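May, evening. Student paper row

Read the council minutes from the campus over breakfast. The motion to cut the Mudside's funding got through by 10 votes.
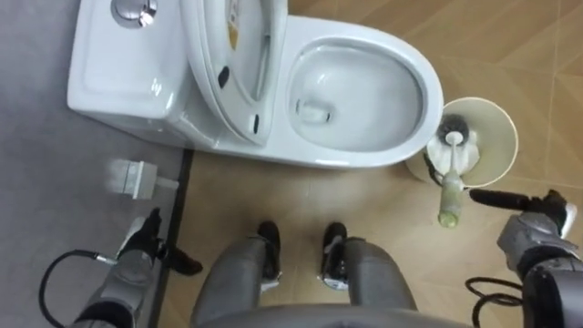 The paper prints 3000 copies a term and runs on a student levy. What set it off was the Trindau column on land claims, which I thought was poorly argued - but it was signed and labelled opinion. The petition against it has 1185 names. The one defending it has 316, mine included.

Wrote to the council after lunch. Kept it to a page. No reply yet. Will go to the open meeting if they hold one.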